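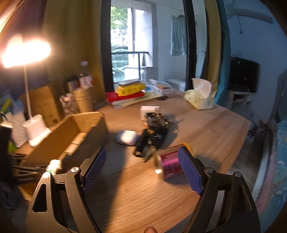
3.2 Materials and sorting task

The study concerned small household items that collect on a work table and have no fixed place. Sets were drawn from homes in the Plimow district and set out on a wooden table, with an open cardboard box for anything the participant chose to put away. Figure 2 shows one such table, with a spool, a computer mouse and a desk lamp among the things on it. The lamp was left on throughout.

Each of the 12 participants completed the task on 11 tables. The instruction, read aloud in the same words every time, was to clear the surface "as you would at home before sitting down to write." No time limit was given. Participants could use the box, move items to the side, or leave them where they were.

Items were coded by the scheme of Adjei (Section 2), which separates tools in current use, supplies, and leftovers. Spools proved hard to place. Some participants treated them as supplies and boxed them at once; others kept them within reach, on the grounds that a spool left out belongs to a job not yet done. The mouse raised no such doubt and was seldom boxed. Lamps were coded as fixtures and excluded from the counts, although moving one was noted as an event.

A move was recorded when an item came to rest in a new position for longer than two seconds. Short lifts — picking up a spool to look beneath it, for example — were not counted. The full record holds 3000 moves. Two coders worked through it separately and settled differences by discussion in February.

Figure 2. Table from the Plimow set, with an open cardboard box at the left and the desk lamp lit behind it.

3.3 Order of clearing

For each table, the first item moved was compared with its distance from the front edge.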